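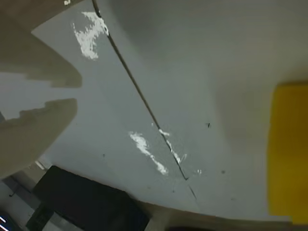
Ticket 729: Upstairs printer prints everything twice, then apologizes
Opened by: Liya Demissie
Assigned to: Konrad Gisler
Priority: High (requester's choice)
Status: Closed, grudgingly

Original report

The Dellness on the second floor prints two of everything. I send one page, I get two. I send the nine-page Catacutan quote, I get eighteen pages and then a slip that says "Job could not be completed." It looked pretty complete to me. I have restarted the printer, restarted my laptop, and spoken to both of them sharply. Started Thursday. Downstairs printer is fine but it's downstairs.

Log

Thursday, 9:10 a.m. — KG
Checked the copies setting on Liya's laptop. It says 1. Checked it on the printer's own panel. It also says 1. Everyone involved agrees on 1, and the tray has two sheets in it.

Thursday, 10:40 a.m. — KG
Printed a test page from the panel with the network cable out. One sheet. Plugged the cable back in, printed from my own machine. Two sheets and the slip. So the hardware is innocent and I owe it an apology. Something between us and it is sending the job again.

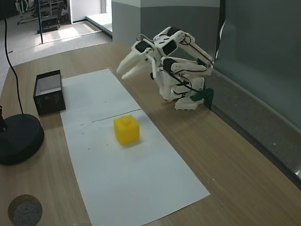 Thursday, 11:15 a.m. — KG
Removed and re-added the printer on my machine. Same result. Installed the newer driver, which wanted a restart, then a second restart to finish what it learned in the first one. Same result, with a nicer icon.

Thursday, 1:30 p.m. — KG
Looked at the print server. There are two queues for this printer. One is called UPSTAIRS. The other is called STIKACH-TEMP and was set up in April, when we were trying out the Stikach label software. Paused STIKACH-TEMP and sent a page. One sheet, no slip. Unpaused it, got two. Paused it again and enjoyed a sandwich.

What I think is going on: the label software put in a forwarding rule that copies every job from UPSTAIRS to the temp queue so it can look for labels. It finds none, complains, and passes the job along to be printed anyway. Hence the slip. We stopped using the software after 3 days. The rule was never informed.
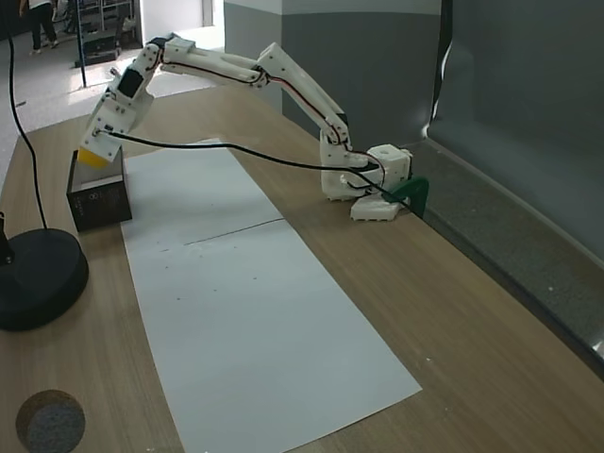 Liya Demissie: Please don't delete it yet. Ralledent still get their shipping labels through something with "temp" in the name, and if those stop I'm the one who gets the phone call. Also, could the leftover jobs be cleared? It just printed the Catacutan quote again while I was standing next to it.

Thursday, 2:20 p.m. — KG
The Ralledent labels go through a different queue, called TEMP2. I have opinions about who named these. (It was me.) There were 29 jobs stuck in STIKACH-TEMP, all cleared. Seven of them were the Catacutan quote — somebody really wanted it.

Steps taken, for whoever gets this next time

1. Paused both queues and cleared all waiting jobs.

2. Removed the forwarding rule from UPSTAIRS. It lives under the queue's Advanced tab, behind a button labeled "More."

3. Deleted STIKACH-TEMP and restarted the print service. 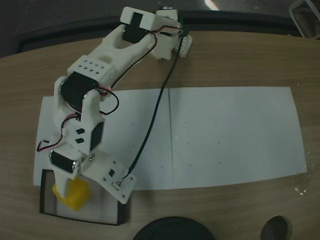 4. Renamed TEMP2 to RALLEDENT-LABELS and printed one label to make sure it still works. It does.

5. Resumed UPSTAIRS and had Liya send the nine-page quote. Nine pages, no slip.

Closing note — LD
Confirmed fixed. I've put the spare quotes in the scrap paper drawer. Can we do something about the stapler?

Closing note — KG
New ticket, please.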